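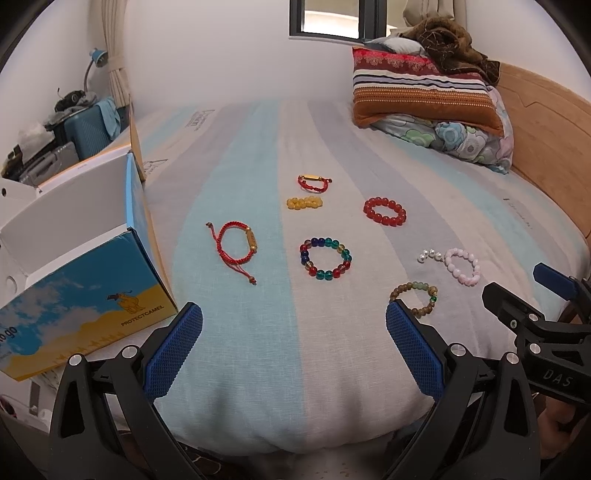
Issue 35, page 13

The price of a nice-looking spoon

Pascal Tiedemann has sold kitchen and table goods from the same shop in Ondisden for long enough to have been promised a great many revolutions in the pepper mill. When I asked him about the new Cavico range, which arrives in stores in August with a carafe, a trivet, a cheese board and a cake stand, he put the catalog face down on the counter before he answered.

"Read me the text for the carafe," he said. I did. It speaks of mountain streams. "Now tell me how wide the neck is."

It doesn't say. I looked twice.

Tiedemann's complaint is an old one in the trade, and I went in half expecting to disagree with it. Designer tableware sells as gifts, and people who buy gifts don't measure necks. But he had a carafe out of its box and a bottle brush from the shelf behind him, and the brush stopped well short of the bottom. The list price is $298. I asked whether he would be stocking it.

"I'll take 2," he said. "One for the window and one for the person who comes in and wants the one in the window."

The man behind the range is Helmut Eichhorn, who spent years drawing flatware for Meinecke before he went out on his own. He agreed to talk by phone at eight in the morning, and he was more cheerful than I had been led to believe. I put the brush to him first.

"You rinse it with rice and warm water," Eichhorn said. "My mother did this. It is not a problem."

Does the box say so? He thought it might be on the website. I have been through the website, and if the rice is there it is well hidden.

He was better on the cheese board, a plain thing with a groove down one side for the knife. It had started out with two grooves and little feet, he told me, and the factory talked him out of both. "They were right about the feet. I am still angry about the groove." I liked him for that. I also noticed that the board is the cheapest piece in the range, and the one that gets the smallest picture in the catalog.

On the cake stand we got nowhere. Eichhorn described it as "a conversation between the plate and the air." I asked what happened if you cut a cake on it near the rim. He said that people should cut in the middle. Tiedemann, when I passed this along, went into the back and came out with a Clikthorpe stand, thick and brown and frankly ugly, and leaned on the edge of it with his whole forearm. It stayed put.

"I've sold these to hotels," he said. "Not one has come back. There's never been an article about it either."

I asked Eichhorn whether he used his own things at home. There was a pause on the line. The trivet, yes, every day. The carafe was for guests.

"And the guests wash it?"

"The guests," he said, "drink wine from the bottle. They are my friends, they have no manners."

The trivet, I should say, is fine. It holds a hot pot and it hangs on a hook. Whether it needed a designer is a question I put to both men, and Tiedemann was still laughing when a customer came in asking for a garlic press.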